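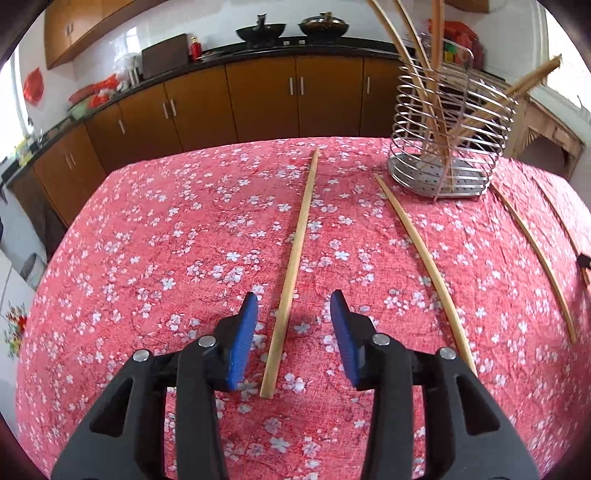

梅子酱一次做一大锅,分装冷冻到底行不行?

版块:厨房闲聊 > 腌渍果酱

楼主 酸口星人
每年就等这几周的青梅,今年一冲动拎了11斤回来,现在阳台上全是梅子味儿(挺香的,就是没地方晾衣服了)。想做咸口的梅子酱,配烤鸭胸、蘸白切肉那种,不要太甜。
我的做法是这样:梅子洗干净去蒂,盐水泡一晚上,第二天下锅煮到皮裂,捞出来去核,果肉回锅,加冰糖、一点盐、姜末和一小勺白醋,小火慢慢熬。去年熬好装瓶放冰箱,到后面两瓶长毛了,心疼死。今年想熬完直接分装冷冻,有人这么干过吗?化开以后会不会出水?

2楼 灶台边的猫
冻过,没问题。我用的Hukard那种带盖小方盒,一盒正好一顿,头天晚上挪到冷藏慢慢化。会稍微出点水,搅一搅就回去了,配肉吃根本尝不出来。
不过你这个配方里白醋我不太懂,青梅都酸成那样了还加醋?

3楼 酸口星人
回2楼:我外婆就这么做的哈哈,她说醋的酸跟梅子的酸不一样,吃起来前头冲一点。我试过不放,总觉得少点什么,可能就是习惯。

4楼 半碗米汤
不赞成冷冻。酱这东西糖够、瓶子烫透、趁热装满倒扣,放一年都没事。长毛多半是瓶子没弄干净,要不就是拿沾过菜的勺子去挖。冻了再化,香气掉一半,我宁可少做点。

5楼 灶台边的猫
回4楼:糖够是多少?楼主要的是咸口,糖放到能常温存的量,那还叫咸口吗,蘸白切肉得齁死。

6楼 半碗米汤
那就多放盐嘛。以前没有冰箱的时候梅子都是盐腌的,谁家冻这个。

7楼 阿吉不吃香菜
盐梅子和梅子酱是两码事吧……盐放到能防腐,那一勺下去菜都不用放盐了。我站冷冻。低糖的酱别指望常温,吃坏肚子不值当。
另外问楼主,锅用的什么?青梅酸,千万别用铁锅铝锅。我之前图省事拿铁锅熬,出来颜色发黑,一股铁锈味,全倒了。

8楼 酸口星人
回7楼:搪瓷的,Oravec那口,店里打折169买的,有点沉但是熬酱真的不糊底!就是盖子上的钮松了,每次拧完过几天又松。

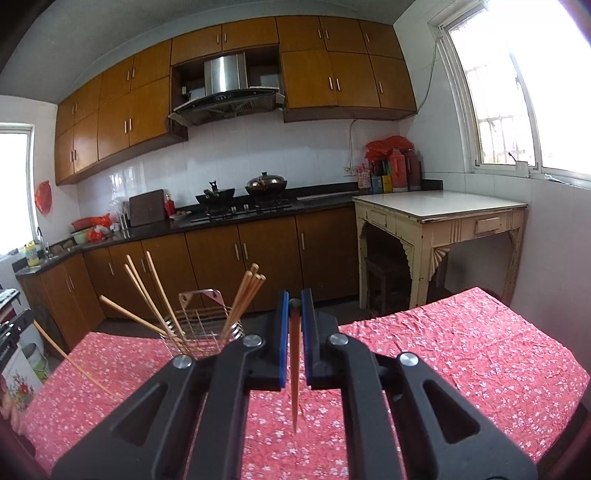 说回熬的火候,我自己是看锅铲划一道能不能看见锅底,划开了酱慢慢合拢就关火,凉了以后还会再稠一截。去年有一锅我嫌稀一直熬,结果第二天硬得跟糖块似的,挖都挖不动,最后兑热水当梅子茶喝了。

9楼 半碗米汤
梅子茶也不亏。
我看火候是滴一滴在凉盘子上,歪一歪盘子,不流就行。锅铲那个办法太看手感,新手容易熬过。

10楼 慢火小排
插一句,去核那步有没有省事的?我每年都卡在这儿,手指头泡得发白,核上还粘着一堆肉舍不得扔。买过一个Budinix的去核器,对樱桃还行,青梅太大了塞不进去,白买。

11楼 灶台边的猫
回10楼:煮软以后倒进粗眼漏勺,拿木勺压着转圈,肉就下去了,核留在上面。粘着肉的核别扔,加水和冰糖再煮一锅,放凉了喝。

12楼 慢火小排
哎这个好,我一直傻乎乎用手捏。核水留着,学到了!

13楼 酸口星人
昨晚熬了第一锅,来交作业。还是加了醋(对不起2楼),姜末这次多放了一点,出锅前磨了点白胡椒。留了2小瓶现吃,剩下全进冷冻。我没有小方盒,用的是密封袋,压成薄薄一片平放着冻,要用的时候掰一块下来,比整盒化开方便。
晚上拿来配煎鸭胸,鸭皮煎出油,倒掉大半,酱下锅加两勺水滚一下浇上去。家里那位平时不碰酸的,这回连盘子都刮干净了。

14楼 半碗米汤
袋子掰着用我倒是没想过。行吧,那我今年也冻一袋比比看,瓶装的照做,到九月两样一起开,看谁香。

15楼 阿吉不吃香菜
记得回来说结果。还有,袋子最好套两层,我冰箱里什么都有,前年冻的桃子酱全是带鱼味。

16楼 酸口星人
……我冷冻层下面就是带鱼。去套袋子了。

17楼 慢火小排
问一下,冰糖到底放多少?我看网上有一比一的,Fondwood那本小册子里写的也差不多,感觉好甜。

18楼 酸口星人
我是一斤去核果肉放80克起步,熬到一半尝一口再补。梅子越黄越甜,青的要多给点,每批都不一样,你边熬边尝就行,小心烫嘴。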